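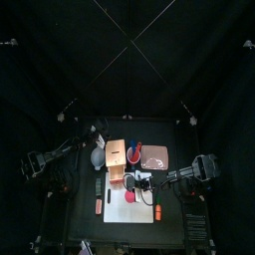
How much of a two-arm bench should a student group buy new?

Only the parts that wear out or carry load. In our budget that meant new arms, grippers and power supplies, with the table, the enclosure and nearly all the objects bought second-hand or taken from home.

This report covers the planning and purchasing side of our project. The control software is covered separately in Sabina's report.

1. Starting point

The department gave us a ceiling of 2,159 for everything except the arms, which came out of the teaching equipment fund. All prices are in pounds and include delivery. Our final spend was 2,126. We did not plan to get that close. Two late orders for cable and clamps used up most of the margin.

2. Enclosure and table

We asked two suppliers for a ready-made enclosure. Kirum quoted for a rigid one with panels, and Van Rooij for a bare frame. Both were over what we wanted to pay, so we bought black fabric by the metre and hung it ourselves. It does the same job of keeping the background plain. The dark grey tabletop was left over from another lab and cost us nothing except the time to carry it up two floors.

Brackets and clamps are easy to forget when you write a budget. We had one line for "fixings" and it was too small — the star-shaped clamps at the far corners of the table were not in the first plan at all. Next year's group should price every fixing separately.

3. Objects

We set aside 200 for objects and spent less than half of it. The list was drawn up by type of task:

Opening and closing: light peach wooden box with a drawer
Picking from a container: pink translucent cup, blue spoon, red spatula
Soft or crumpled items: clear plastic bag, pink tray to hold it
Small items: marker, eraser, toy carrot
Work surface: white cutting board

The wooden box was the dearest single item. Lerato found it on Trivley, where the same seller had several, and we should have bought a spare. Drawers take a lot of pulling and a replacement later may not be the same size. The kitchen things can be bought anywhere.

4. Arms and grippers

We compared three quotes. Furar was not the cheapest but would sell gripper fingers as separate parts, and that decided it. Delivery was quoted at 17 working days and we planned the timetable on that figure.

5. What we would change

Order cable first. Buy spares of anything with a moving part. Keep a tenth of the budget back until May, when the last round of tests is due — we have nothing left for repairs and will have to ask.

Lerato Mofokeng, Mar 15, 2020

Print this page | E-mail this page

Comments (3)

tomasz_w: Did you look at hiring the arms? Our group did and it worked out dearer after one term.

Lerato Mofokeng: We asked, but the shortest hire was a full year.

gemma: Second the point about fixings. Ours went over by more than the fabric cost.

Related reports

Choosing a power supply for a small arm
Shared equipment bookings: how the form works
Two-arm bench: control software (Sabina Haque)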